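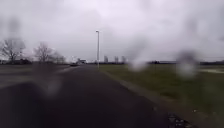
Hiebert 34 outdoor camera module

If you run a path robot, or any machine that has to work under a gray sky, the Hiebert 34 is worth a serious look. We've been comparing it with 3 other cameras on the Sastow route and it's the one we keep bolting back on!

What we like most is how much it holds on to in flat light. Dark asphalt against dull grass is a miserable job for a cheap sensor, and here the curb line stays readable well into the distance (so does the lamp post, thin as it is). Drops on the front glass still blur whatever is behind them, the far treeline included, so order the hooded cover if your robot lives outside.

Fits: Tidstead mast and Tidstead short arm, 4 screws, supplied
Controller: Hostarside, all versions; older ones need the adapter lead
Cable: locking plug, straight or angled
Housing: sealed, with replaceable front glass
Rated life of wiper blade (optional): around 2000 passes

The Hostarside controller picks the camera up by itself, and you can swap between two modules without a restart – so handy when you're testing side by side. Spare glass and the hooded cover are listed under Accessories.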